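Ticket 715: Table in the break room rocks
Status: Reopened (third time)
Location: Plandlow, second floor break room
Item: Nivotwood table, light wood grain, rounded corners
Opened by: Yabsira Abera

Yabsira Abera, 9:14 a.m.
The table rocks. Put an elbow on the near left corner and everyone's coffee goes for a walk. I folded a napkin under the leg and it helped until lunch.

Kidus Yilma, 10:40 a.m.
Removed napkin. Tightened all four legs. Table is flat. Closing.

Yabsira Abera, 1:05 p.m.
Table is flat the way Nebraska is an island. Reopening.

Kidus Yilma, 2:30 p.m.
Put a level on it. The top is fine, it's the floor that dips by the window. Moved the table 14 inches toward the fridge. Closing.

Gayan Bhattacharjee, 3:10 p.m.
You can no longer open the fridge past the butter shelf. Reopening on behalf of everyone who owns a yogurt.

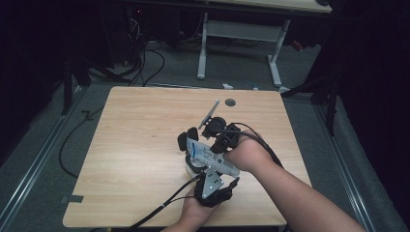
Horácio Meireles
Facilities Coordinator, Plandlow

I've taken this one over from Kidus, who has asked to go back to plumbing.

Where we are as of Saturday morning: the table is back in its old spot and the fridge opens. I turned it end for end, so the leg with the worn foot is no longer the one over the dip. It still moves if you lean on it with intent. Without intent it behaves.

Things I tried, in order:

Swapped the two window-side feet. No change.

Replaced the worn foot with one from the Haddad spares box. Wrong thread. It went in two turns and stayed there out of spite. Took a pair of pliers and some language to get it out.

Cork pad under the short leg. Better, but it crept out sideways whenever the table was nudged. I found it by the recycling.

Ordered a set of adjustable feet from Plestine. They sell them in packs of 200 or packs of 3. The table has four legs. I bought two packs of 3.

Until they arrive, please use the table for ordinary table things such as packets, bowls and lunch. Please don't sit on it, Henok.

Henok Alemneh, 11:52 a.m.
I sat on it once.

Yabsira Abera, 12:20 p.m.
Twice. Can the two leftover feet go on the wobbly chair in the copy room?

Horácio Meireles, 12:31 p.m.
Open a new ticket.

Status: Waiting on parts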